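Incidencia 514: el planificador elige la pelota equivocada en simulación
Estado: abierta
Prioridad: 2
Componente: percepción / selección de objetivo
Abierta por: Po-yen Chang
Fecha: sábado, 24 de septiembre de 2022

Con la rama nueva de percepción, el nodo de selección manda el brazo a una pelota lejana aunque haya otra casi entre los dedos. Pasa en la escena Nurncombe con la cámara de muñeca simulada. Con la versión anterior no lo he podido reproducir.

Pasos: cargar la escena, abrir la pinza, lanzar el selector con la semilla 400 y esperar a la primera propuesta de agarre.
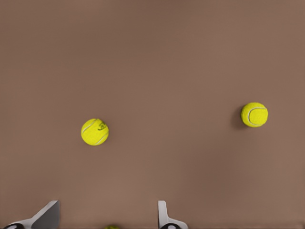
Grupo de Software de Manipulación · Alisstead

El detector devuelve solo las dos pelotas completas. La tercera, de la que asoma una franja en el borde inferior, entre los dedos, no llega al planificador. He mirado el registro y la detección existe, pero el filtro de recorte la descarta porque la caja toca el límite de la imagen.

Probado hasta ahora:
- Bajar el umbral de confianza: sin cambios.
- Quitar la máscara de la pinza: sin cambios.
- Desactivar el filtro de recorte: aparece la tercera pelota, pero el centro estimado queda demasiado alto y el agarre sale desplazado.

Comentario de Tang:
El filtro se añadió para Prumitz, donde los objetos cortados daban poses malas. No lo quitaría del todo. Propongo conservar esas detecciones con una marca de "parcial" y que el planificador retroceda la cámara antes de calcular la pose.

Respuesta de Po-yen Chang:
De acuerdo. Subo el cambio a una rama aparte y lanzo 1000 episodios con el retroceso activado. Falta decidir qué hace el planificador si el retroceso no tiene trayectoria válida; de momento devuelve error y se detiene.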